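About Stostwood

Category: Company | Tags: about us, calibration, weighing equipment

Stostwood calibrates, repairs and certifies weighing equipment for commercial and laboratory users. The work covers bench scales, floor scales, counting scales, analytical balances and the test weights used to check them. The company does not sell new scales and takes no commission from firms that do.

History

The company was started by Lucian Bălan, who had serviced grain and feed scales before moving to laboratory balances. The first workshop handled mechanical equipment only. Electronic load cells were added when most of the older beam scales in the service area had been replaced. In February of the following year the mass laboratory was moved to its own room, with separate air handling and a concrete pier that does not touch the building slab.

The service register now lists 393 active customer sites. Most are food packers, pharmacies, metal recyclers and testing laboratories. A smaller group consists of schools and colleges, which are normally scheduled outside the teaching term.

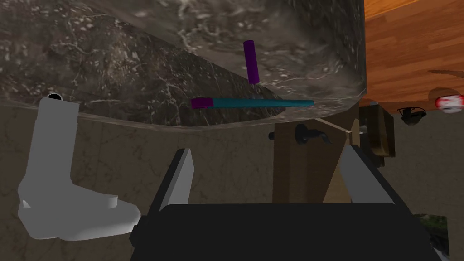 Calibration services

Each instrument is tested as found before any adjustment is made. The as-found readings are recorded and kept even when the instrument is well outside tolerance, and they appear on the certificate next to the as-left readings. A customer who needs to judge whether earlier product was weighed correctly will need both sets.

A standard calibration consists of a repeatability test, an eccentricity test and a linearity test over the working range. Eccentricity is tested at the center and near each corner of the pan or platform. Linearity is tested with rising and falling loads. Where an instrument is used over only part of its capacity, the test points can be moved to suit, provided the customer states the range in writing before the visit.

On-site work is limited to instruments with a capacity of 2000 kg or less. Vehicle scales and rail scales are referred to other firms. Balances reading to 0.01 mg or finer are calibrated where they stand, as transport would change the result.

Test weights

Customer weights are cleaned, left to settle to room temperature and compared against our reference set. Weights with an adjusting cavity can be corrected. One-piece weights cannot, and are either reported with their measured value or moved to a lower class. Normal turnaround is 8 working days from receipt. Sets arriving without a case are returned in one, and the case is charged at cost.

Cast iron weights with loose paint or corrosion should be refinished before they are sent in. If they are not, we will ask for approval before going ahead, and the turnaround time starts on the day approval is received.

Records and software

Certificates are issued through Linance, our records system. It stores the readings, the environmental data for the visit, the serial numbers of the reference weights and the name of the technician. Customers may download certificates for the life of the account. Linance replaced a paper card file, and cards from before the change have been scanned but are not searchable by serial number. Please quote the asset number when asking for an older record. 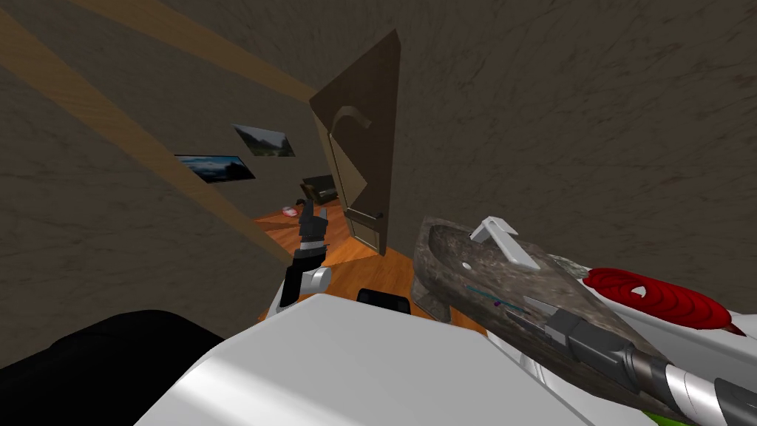

The Vakulenko workshop

Repair work on mechanical scales is carried out at the Vakulenko workshop, which Stostwood took over along with its stock of pivots, bearings and poises. Many of these parts are no longer made. Pivots are reground where there is enough material and replaced where there is not. A repaired scale is loaded to full capacity and left under load overnight before calibration.

The workshop accepts counter scales, platform scales and hanging scales. It does not restore finishes or reproduce missing nameplates.

Staff and training

Stostwood employs 19 people, of whom most are field technicians. New technicians work alongside an experienced one until they have been observed on every class of instrument we service. The observation is repeated each year. Signing authority is granted by instrument class, so a technician may be authorized for floor scales and not for analytical balances.

Service contracts

Scheduled visits are sold under the Nustix plan. The plan fixes the calibration interval, the test points and the price for the contract term. Repairs found necessary during a visit are quoted separately. Interval changes may be requested at any time and are decided on the instrument's record of drift, its use and any requirement set by the customer's auditor.

Complaints about a certificate should be sent in writing with the certificate number. The instrument should not be adjusted until we have replied.

Last updated: 8/2/22

8 shares | 0 comments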